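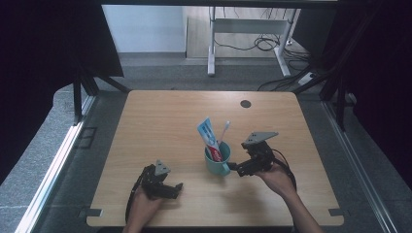
A toothbrush cup in use, with a tube of toothpaste and one brush.

A toothbrush cup (also tooth mug, brush mug or, in older hotel inventories, tumbler, bath) is a small open vessel used to keep a toothbrush upright between brushings. It commonly holds a tube of toothpaste as well, and in many homes also a comb, a dead razor and a pair of tweezers that everyone in the house believes to be lost.

Form

Most toothbrush cups began life as something else. Purpose-made models exist, often with a lid pierced by holes that fit last decade's brushes, but the ordinary drinking mug remains the standard. A handle is not needed for the job, though it helps when the cup has to be carried to the sink and emptied of whatever has collected at the bottom. Ceramic is favored for its weight. A light plastic cup will stand up well enough with a brush in it, and will go over as soon as a full tube is added to one side.

The height of the cup matters more than its width. In Tumblers and Mugs of the Washstand, Niamh Kinsella recommends a rim that reaches no higher than the middle of the brush handle, a rule she admits to having broken in her own bathroom for years.

History

The washstand sets sold before indoor plumbing usually included a basin, a pitcher, a soap dish and a matching brush vase. The vase was the first piece to be broken and the last to be replaced, and a spare cup from the kitchen took over the duty. The Drovel pottery at Ilterley made 4000 brush vases for boarding houses in a single run, of which 3232 were sold. The rest were given a handle and offered as mugs, and did rather better.

The Deltville Museum of Household Goods holds the largest known collection, listed under catalog number 3735 as a single item, to the lasting annoyance of its former curator, Lewis Cairns.

Arrangement

The brush is stored head up. On this point the literature is close to unanimous. The tube is another matter. Conall Corrigan, whose pamphlet on bathroom shelves runs to six editions, holds that it should stand cap down, so that the paste settles toward the opening. His critics reply that the cap then sits in the puddle. A third party keeps the tube out of the cup altogether and lays it flat beside it.

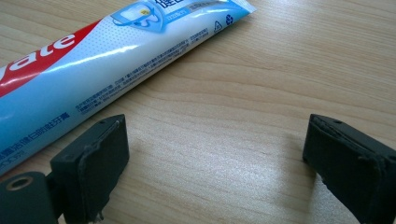
Laid flat, a tube takes up more room but shows its label and can be pressed from the crimped end forward, the method every package leaflet assumes and few households practice. Rodica Sandu has described squeezing from the middle as "the default condition of shared bathrooms." Her survey of the subject was carried out in Buckley and has not been repeated.

Care

A cup should be rinsed and dried whenever a film can be felt on the inside – weekly, in the optimistic view. Hard water leaves a pale ring that comes off with vinegar. Brushes belonging to different people are best kept from touching, and this is the usual argument for owning a second cup.

See also: Soap dish; Tooth powder; Washstand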